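## 4. Handkameras aufeinander abstimmen

So, jetzt kommt der Teil, für den ich beim ersten Mal viel zu lange gebraucht habe. Bei unserer Methode (intern läuft sie unter Arkumwood) schätzt jeder Arm die Lage des anderen nur aus dem Bild der eigenen Handkamera. Keine Marker, keine Deckenkamera! Das klappt aber nur, wenn sich die beiden Greifer am Anfang wirklich gegenseitig sehen, und zwar aus mehreren Haltungen.
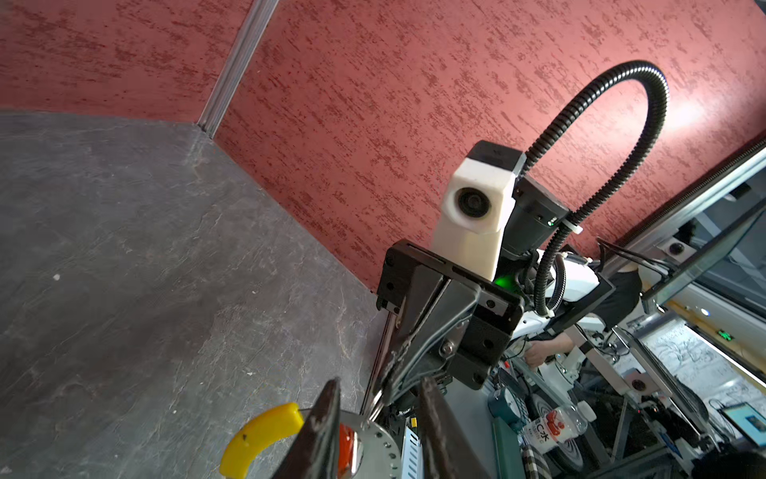 *Seite zuletzt geändert: 23. April 2026*

An der roten Wand als Hintergrund hänge ich übrigens sehr. Der schwarze Kabelschlauch des Gegenarms hebt sich davon prima ab, und sein großer Bogen ist für die Schätzung fast so viel wert wie das weiße Kameragehäuse. Im Juli hatten wir im Labor Iltgate noch glatte graue Platten, da rutschte die Tiefenschätzung ständig weg. Seit die Wände fleckig strukturiert sind, findet der Algorithmus genug Punkte zum Festhalten.

### 4.1 Vorbereitung

1. Beide Arme einschalten und die grüne Anzeige am Gelenk abwarten.
2. In Tutusier das Profil `escobar_duo` laden. Wer noch das alte Escobar-Profil benutzt: bitte löschen, die Achsen sind darin vertauscht.
3. Schutzfolie von den Linsen abziehen (ja, ist mir passiert).
4. Den Kabelschlauch einmal von Hand durch den ganzen Bogen führen. Er darf nirgends spannen, auch bei voll gedrehtem Handgelenk.

> **Achtung:** Beim Führen des Schlauchs müssen die Motoren stromlos sein. Also nach Schritt 1 den Freigabeschalter wieder zurücknehmen, sonst hält der Arm dagegen.

### 4.2 Aufnahme

1. Arm A in die Blickhaltung fahren. Das Kameragehäuse von Arm B soll komplett im Bild liegen, die Linse zeigt ungefähr zu euch.
2. Mit `capture` 100 Bilder aufnehmen und den Arm dabei langsam kippen. Schräge Ansichten sind ausdrücklich erwünscht!
3. Die Rollen tauschen und dasselbe mit Arm B machen.
4. Das Ganze in 3 verschiedenen Abständen wiederholen. 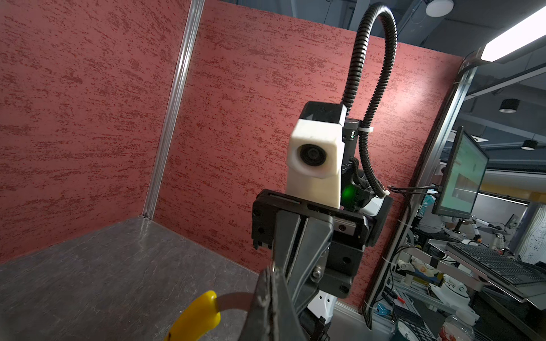

*Abb. 2: Gegenarm vor der roten Rückwand, mit Montageplatte, Kamerahalter und Schlauchbogen.*

Die eigenen Finger ragen immer unten ins Bild, das gehört so. Tutusier legt eine feste Maske darüber und rechnet sie heraus. Bei mir saß die Maske anfangs ein Stück zu hoch und hat gleich noch die Fingerspitzen vom Gegenarm mit verschluckt, also lieber einmal mit `mask --show` nachsehen.

**Hinweis:** Alles rechts vom Aluprofil ist normaler Laborbetrieb, mit Monitor, Leuten und Kabeln. Das ändert sich dauernd und hat in der Schätzung nichts zu suchen. Zieht den Auswertebereich so, dass er am Profil endet.

### 4.3 Ergebnis prüfen

Nach der Rechnung zeigt Tutusier den Restfehler pro Arm an. Bis 2 mm bin ich zufrieden, bei 3 mm nehme ich neu auf. Meistens liegt es dann an zu ähnlichen Haltungen, seltener an Spiegelungen auf der Tischplatte. Dagegen hilft es, die Kamera etwas flacher zu stellen und mehr Wand ins Bild zu nehmen.

Passt der Wert, mit `save --pair` sichern und weiter zu Abschnitt 5.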